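最終更新:11月 ページ内を検索 キーワードを入力

片側すべり(かたがわすべり)

片側すべりは、2本の腕で布を張って持つロボットに起きる不具合のひとつで、片方のグリッパーだけ布の保持がゆるみ、もう片方がそれに気づかないまま引き続けてしまう現象のこと。英語圏の掲示板では one-side creep と書く人もいるけれど、定訳はまだないと思う。この項目は、衣類たたみ装置「Rulley」の試験に長く付き合ってきた私が、自分の見聞きした範囲でまとめている(なので、かなりRulley寄りです。ほかの機種に詳しい方、加筆お待ちしてます!)。
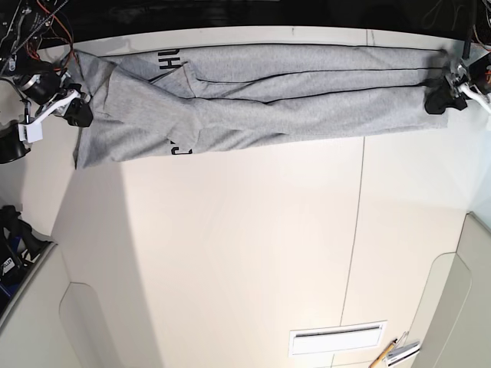
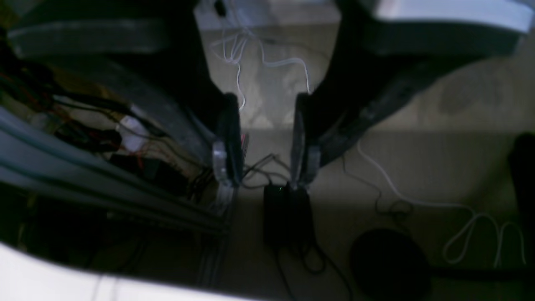
1枚目:グレーの長い衣類を左右のグリッパーで張ったところ。2枚目:手首側のカメラから見た指先と床のケーブル。

概要

布というのは、つかんだつもりでもけっこう逃げる。硬い部品なら落とせば音もするし、指の開き具合ですぐわかるのに、布の場合は指のあいだに端っこだけ残っていることがあって、制御側から見ると「まだ持っている」ことになってしまう。で、そのまま引っ張る。するともう片方の指に力が集中して、縫い目が伸びたり、最悪の場合は布がぱちんと外れて腕が勢いよく戻ってくる。私はこの戻りがいちばん怖い。

名前の由来

Veltbridgeの工房で試験をしていたころ、記録係が日誌に「片側すべり」と書いたのが最初で、それ以前は「左抜け」「右抜け」と別々に呼んでいた。でも左右を分けて数えても原因の切り分けにはあまり役に立たず、いつのまにかこっちの呼び名だけが残った。ちなみにロボットから見た左右と、向かい合って立つ人間から見た左右は逆になるので、昔の日誌を読むと今でも頭がこんがらかる。1枚目の写真も、画面の左端をつまんでいるのはロボットの右グリッパーのほうである。ややこしい!

Ridedhamでの事例

いちばんよく引き合いに出されるのは、Ridedhamの作業場で1月に起きた連続停止だと思う。午後の試験で、長袖の衣類を横に張る動作を16回くり返したところ、そのうち7回で保持エラーが出て止まった。止まってくれたならまだいい。残りの回の記録をあとから見直したら、エラーなしで通ったはずの中にも、布がじりじりずれていたものが混ざっていたのだ。

調べにあたったÉdgar Espinozaは、最初パッドの摩耗を疑っていた。私もそう思った。ところがパッドを新品に替えても直らない。結局、見つかったのは原因がふたつ重なった状態だった。

ひとつは布の重なり。細く畳んだ状態でつかむと、パッドが触れているのは外側の層だけで、内側の層は摩擦だけでくっついている。引くと内側がずれて、外側がたるむ。もうひとつは配線で、腕を大きく開いたときに手首まわりのケーブルが突っ張り、把持力の信号が一瞬だけ途切れていた。その一瞬、制御ソフトは直前の値をそのまま使う仕様になっていたので、ゆるんでいても「正常」と読んでいたわけである。

配線のほうは見つけるまでに約6週間かかった。腕を止めて点検すると突っ張りが消えるので、テスターを当てても何も出ないのだ。あれはつらかった。

見分け方

現場でよく言われる兆候をいくつか。

・張った布の片端だけに、たるみやしわの寄りが出る
・同じ動作なのに、片腕のモーター電流だけがじわっと上がる
・プリント文字や縫い目の位置が、回を重ねるごとに同じ方向へずれていく

ただ、しわだけで決めつけるのは危ない。厚手の生地は健全な状態でも片側に寄ることがあるし、写真1枚では、すべっている最中なのか、もともとそういうつかみ方なのかは区別できない。私は昔それで元気な腕をまるごと分解してしまったことがある(ごめんなさい)。

対策

Ridedhamでは、信号が途切れたら直前の値を使わず、まず引く動作を止めるように制御を変えた。あわせて、ケーブルに余裕をもたせて固定位置も手首寄りに移している。Bashir方式と呼ばれるやり方もあり、こちらは本番の力で引く前に5ミリだけ軽く引いて、左右の反応を比べる。時間は余分にかかるけれど、私はこっちが好き。Rulleyの新しい設定では両方を併用している。

安全上の注意

布が外れたときの腕の戻りは、見た目よりずっと速い。張力がかかっている最中に「ちょっとしわを直そう」と手を出すのは絶対にやめてほしい。直すなら非常停止を押して、左右の腕の力が抜けたのを確かめてから。床のケーブルにも要注意で、あわてて下がると足を引っかける。2枚目のように白や黒のケーブルが床を這っている場所では、試験の前に退避する側を決めておくといい。

未解決の点

ニットのようによく伸びる生地では、「伸びた」と「すべった」の区別がまだうまくつかない。Bashir方式の軽い引きでも、伸びの分を読み違えることがある。パッドの表面を粗くする案もあるが、生地を傷めるという意見が強くて、Veltbridgeでも試験は止まったまま。続報があればこの節に書き足します。

関連項目:把持力制御/双腕ロボット/保持エラー/ケーブルの取り回し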